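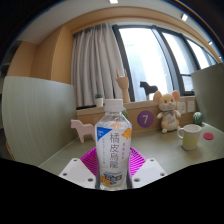
Orange peel oolong, upright and ready.

I ran the Badlow 10K on March 12, 2025, and finished 126th, which sounds respectable until you learn how many people entered. I won't be telling you.

The plan, courtesy of Kelly Bittencourt, was to go out easy and pass people on the hill. I went out easy. Then the hill passed me. Ilham Tawfik went by at mile 3 chatting to a stranger about sourdough, and she has been running for all of 20 weeks.

My watch says my second half was 2 minutes slower than my first. My knees say more than that. There was also a headwind along the reservoir - both directions, somehow - and a marshal who kept yelling "nearly there" a full two miles from the finish.

Kelly has already signed the three of us up for Almont in June. It's a trail race. She says the climbs are "rolling." I've looked at the map, and I have questions about what she thinks rolls.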